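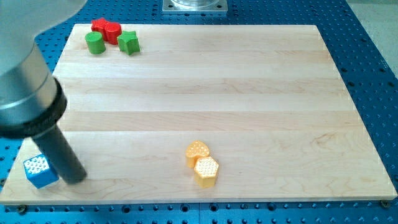
Figura 3. Tablero de madera clara sobre mesa metálica perforada de color azul, con un cubo azul cerca de una esquina.

3.2. Acondicionamiento y medida de la deformación

La deformación por abarquillado de los tableros macizos encolados de canto depende del gradiente de humedad entre las dos caras y de la orientación de los anillos en cada lama. En este apartado se describe el procedimiento seguido con las probetas procedentes de los aserraderos de Bavstead y Urton, cuyas condiciones de secado difieren en la fase final de igualación.

Se prepararon 198 probetas rectangulares, todas con la fibra paralela al lado mayor. De ellas, 83 se reservaron como grupo de control y permanecieron en cámara climática a humedad relativa constante hasta alcanzar masa estable. Las restantes se sometieron a ciclos alternos de humectación y secado por una sola cara, con la opuesta sellada mediante una película impermeable. La masa se registró al término de cada semiciclo.

La flecha transversal se midió en el centro de la probeta respecto de la cuerda definida por los dos bordes longitudinales. Siguiendo la propuesta de Mudaliar, el valor se normalizó por el ancho, lo que permite comparar tableros de distinto formato. Las lecturas tomadas antes de la estabilización térmica se descartaron y no figuran en la tabla 2.

Tras la depuración quedaron 439 lecturas válidas. La flecha normalizada fue mayor en las probetas de Urton que en las de Bavstead, y la diferencia se mantuvo al separar las lamas de corte radial de las de corte tangencial. En las primeras la dispersión fue reducida; en las segundas aumentó con el número de ciclos, sobre todo cuando las lamas contiguas se habían encolado con la misma orientación de anillos.

El modelo lineal de Sastry reproduce bien la respuesta durante el primer semiciclo, pero subestima la deformación residual a partir del segundo. La discrepancia es compatible con un componente mecanosortivo que dicho modelo no contempla. Su inclusión exige dos parámetros adicionales, cuyo ajuste se presenta en el apartado 3.3 junto con los intervalos de confianza correspondientes.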